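**Second-hand arm for bin picking: where does the money go?**

**fettlebox** wrote:

Right, I need some sense talked into me before the budget meeting. We're a small shop doing wooden and resin bits for a toy firm, and I've been told to put together a plan for one robot cell that picks oblong blocks out of a bin and hands them on. I've got a KUKA arm on trial and Inelex have quoted me for the lot: arm, gripper, stand, camera, the works. Weneck will do the arm alone and let me sort out the rest myself.

My gut says go with Weneck and build the rest up slowly. My boss's gut says buy the whole thing so there's one phone number to ring when it stops. Has anyone here gone the piecemeal route and not regretted it?

**Casimiro Arroyo** wrote:

I've done it twice and I'd do it again, but please put a proper line in the budget for what I call the bits drawer. Cables, hose, fittings, clamps, brackets, tape. My first plan had the arm, the gripper and a vague "sundries" at the bottom, and the sundries ate my whole spring.

Also, which gripper? Two fingers, suction, what? It changes everything about the bin.

**fettlebox** wrote:

Two fingers, on an air line. I did look at suction but some of our parts have a rough face and I didn't fancy it. The blocks come in two colours, green and a reddish brown, and for the trial I've kept to a handful at a time in a metal bin on a table. Nothing fancy at all.

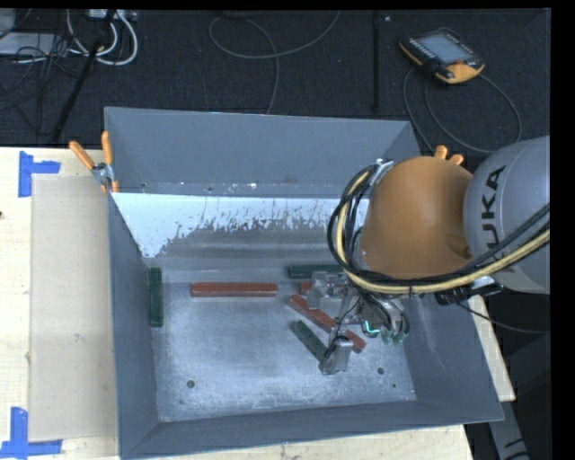 What worries me is the bin more than the arm, to be fair. Ours has a tall back wall and sides that slope down to the floor, and when a block ends up flat against the side there's hardly any room to get a finger down behind it. So do I budget for a different bin, a slimmer finger, or software that gives the thing a nudge first? Sriwong sell a shallow tray with sloped sides, and they want 90 quid each for them. I'd need up to 30 if we go to full shifts. That's a lot of money for trays!

**plumbline_jo** wrote:

Don't buy the trays yet. Buy 2 and try them. I can't believe how often people order the full lot of something in the same month as the robot, before they've got a clue how it behaves.

And on clamps, I see you've got a spring clamp on the corner of the bin. Fine for a trial, but for the real thing you want the bin dropping into a fixed nest so it lands in the same place every time. Any local fabricator will knock one up. Put it in the plan now or it'll never get done (ask me how I know).

**fettlebox** wrote:

Ha, fair. The clamps and the blue tape were going to be my permanent solution until about ten seconds ago. Nest added to the sheet.

**oldgreaser** wrote:

I'll be the grump then. You're all spending his money for him. If the job is picking one shape of block, why is it in a bin at all? A bowl feeder or a plain chute would line them up and you could get away with a much cheaper machine and no camera. We priced both in February and the feeder won by a mile.

**Casimiro Arroyo** wrote:

It won for *your* part, oldgreaser. The feeder's lovely till the customer changes the length, then you're paying for tooling again. Toy people change their minds every season. I'd want the arm.

**oldgreaser** wrote:

Then make the customer pay for the tooling. I stand by it. Get a feeder quote, fettlebox, even if you only use it to beat Inelex down a bit.

**fettlebox** wrote:

They do change their minds, I'm on the third size of block this year, so I'm leaning Casimiro's way. But I will get the feeder quote, it can't hurt and the boss likes seeing a rejected option on the page.

Next question: cable dressing. The bundle loops round the wrist and it looks a bit generous to me. Is a proper dress pack worth 800? That's the Cerkska price, fitted.

**plumbline_jo** wrote:

Yes. Next!

OK, longer answer. Big loops near a bin wall will catch on it sooner or later, and then you've lost a day and a hose. Ask whether the price includes a spare hose and whether they'll route the gripper air separately. Ours didn't and I moaned about it for weeks.

**oldgreaser** wrote:

Agree with Jo on that one, much as it pains me. I'd spend it there before I spent it on trays.

**Casimiro Arroyo** wrote:

Same. And budget the guarding!! I don't see a line for it anywhere in your posts. Fence or scanner, plus somebody to do the risk assessment. If Inelex include it and Weneck don't, your two quotes aren't the same thing and you need to put them side by side properly.

**fettlebox** wrote:

Oh blast. Inelex do include it. Weneck is arm, controller and pendant and that's your lot. I'll redo the sheet tonight with guarding, the nest, the dress pack and two trays, and stick the new totals up here before I send it to the boss. Does anyone have a rough idea what a risk assessment costs if you get an outsider in?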